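Baskets from the Trinia valley: growing, cutting, weaving, selling
Speaker notes, Zekuvent open day, August 8, 2026
Talk of 40 minutes, then questions

Before starting

Check that the microphone works. Put the bundle of brown rods and the bundle of white rods on the front table, and the small knife next to them, closed. Ask the people in the back rows to come forward if there are places. Speak slowly. Last time I finished too early and then I did not know what to do with my hands.

Slide 1. Title

Good morning, and thank you for coming. I am a weaver at Zekuvent, and I have also been a willow grower since we took over the wet field below Hoani. I will speak about both works, because in our valley they were always done by the same people. In winter you cut, in spring you sort and peel, in the other months you weave, and you try to sell all year.

If some word is not clear, please raise your hand at once. The weaving words are old and even in my own language I had to learn them.

Slide 2. Where the willow grows

The Trinia is a slow river in its lower part. It leaves a heavy soil that holds water until June, and for grain this is bad land. For willow it is good land. The old people in Hoani planted along the ditches, so that the roots would hold the bank, and the rods were a second profit.

The ditches were later put into pipes and most of the willow was pulled out. When we started, we found old stools behind two of the farms and took our first cuttings from there.

Say here: a stool is the stump from which the rods grow each year. It does not mean something to sit on.

Slide 3. Planting

A cutting is a piece of last year's rod, as long as the forearm. You push it in the ground with the buds looking up, and leave only a hand's width above. We planted 1,000 cuttings in the first spring, through a black cover that keeps the grass away.

Our mistake was the distance. We gave every plant a lot of room because we thought it would be happier. But willow with much room makes side branches, and a rod with side branches is almost useless for fine work. Planted close, it must go up to find the light, and it becomes straight and thin. In the second field we planted close, and the difference can be seen from the road.

The deer were the other problem. I will not speak long about the deer.

Slide 4. The harvest

We cut when the leaves have fallen and before the sap moves. In our valley this is from December until the first days of March. The cut must be low and clean. If you leave a long stump, the next rods start from a bad place and grow with a curve at the bottom.

(Show the knife. Show how the hand is held behind the blade. Close the knife again before continuing.)

After cutting we sort by length. The old way is to stand all the rods in a barrel and pull out the longest first, then the next longest, and so on. We still do this. It is cold work and good for talking. Last winter 600 bundles left the field, which for us was a strong year.

Slide 5. Brown, white and buff

Pass the bundles around the room now. Ask that people do not bend the white ones, they are dry and they break.

Brown willow is dried with its bark on. The color depends on the variety: some become green, some almost black. It must be soaked for many days before it can be woven, one day for every foot of length is the rule I was taught.

White willow is kept standing in water until spring, when the buds open, and then the bark is pulled off. There are only a few weeks for this in May, and everybody who has hands is asked to help.

Buff is boiled with the bark on and peeled afterward. The tannin colors the wood, and it takes a warm tone like weak tea. Buyers like it very much. We boil in an old milk tank that we heat with wood, and you smell of it for two days.

Slide 6. How a basket begins

A round basket of the type we teach starts with a cross of thick sticks. Half of them are split in the middle and the other half are pushed through. Then two thin rods go around the cross, and slowly the sticks are opened like the spokes of a wheel. This is the moment where beginners lose patience. If the spokes are not equally open, the basket will never be round, and nothing you do later will repair this.

An oval base is more difficult. You have several short sticks across a few long ones, and the weave wants to twist the base, so that it looks like a propeller. We correct it by changing the direction of the weave. I made oval bases for two years before one of them lay flat on the table by itself.

Then the uprights are put in beside the base sticks and bent up, and from here it goes faster. The border comes last. There are many borders. I would advise a beginner to learn one and make it until the hands know it.

Slide 7. The Nalero notebooks

Nalero is our small project to write down what the older weavers know. It started with one shoebox of paper from an attic in Hoani: bills, drawings, and a list of baskets by name with their measures. In the notebooks we have now 2,713 entries. Some are one word only. Some are a full page on how to make a lid which does not jump open.

What surprised me was how exact the orders were. A baker ordered by the loaf, a fisherman by the fish, and the measure was given with the hand and the thumb. The basket for potatoes had an open base, so that the earth could fall out. The basket for cherries had to be narrow and hang from a branch by a hook, and the picker must be able to reach the bottom without looking.

Read one entry aloud if there is time. The one about the goose basket is good, people laugh.

Slide 8. Shape follows the use

For this slide I ask the audience: when you take a basket at home, do you look into it from above, or do you reach into it from the side? Wait for answers. Usually there is a small silence and then several people speak together.

A deep basket hides what is in it. It is right for firewood and for things you carry far. A shallow basket shows everything at once and you never have to dig. It is a basket for sorting, for drying, for seeds and small fruit, or for the things that you put down in the evening and want again in the morning.

The oval has a different reason. A round basket carried on the hip pushes against the body. An oval one lies along it. When it is not carried, an oval also goes better along a wall, and in a narrow hall you do not walk into it. The shallow oval stands low, so on a smooth floor it does not fall over when something touches it.

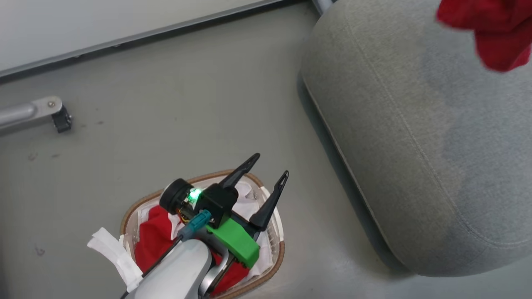
Slide 9. Care at home

People ask me this more than anything else, so I keep it on its own slide.

Woven willow does not like to stand by the heating. It becomes dry and the thin ends start to break off at the border. Once or twice a year, put it outside in light rain, or give it a quick shower in the bath, and then let it dry in moving air. Do not dry it in the sun.

Do not use varnish. It closes the surface, and the next time you want to wet the basket, the water does not go in.

If there is mold, use a stiff brush and a little vinegar, outdoors. If there are small round holes with fine powder under them, this is woodworm. Put the basket in a bag and then in a freezer for two weeks. If your freezer is too small, telephone us, we have a big one in the shed.

Lift by the handle only if the handle goes down to the base. A handle that is only stuck in the border is for decoration, and the weaver should have told you so.

Slide 10. Price

I do not like this slide but I keep it.

A day's work is one medium basket, for a weaver with experience. Before that day there was the cutting, the sorting, the soaking, and one year of growing. In the shops there are baskets which cost less than our rods. They come from people who are as skilled as we are and are paid very badly, and I think we should say this when we speak of cheap baskets.

What we can offer is repair. Every basket sold from Zekuvent can come back for a new handle or a new border. Few do come back - most people feel shy about it, or they have become used to the hole.

Slide 11. Courses

The weekend course begins with a round base. The oval course is only for those who have made at least three round ones. Please believe me on this point.

Bring an apron, a sharp pocket knife, and a cushion if you are not used to sitting low. Willow, water and soup are included. The tools can be borrowed.

In winter you can also help with the harvest and take home rods as payment. Bring rubber boots. The track from Hoani to the field is under water in January, and it is better to leave the car at the church.

Slide 12. Questions

Leave the contact page on the screen.

If the question is about rattan or seagrass: I work only with willow and I prefer not to guess.

If the question is whether you can plant willow in a garden: yes, but far away from the house and the drains, because the roots look for water.

Collect both bundles and the knife before leaving the room. The field walk starts at the gate directly after, and the keys for the shed are in my coat.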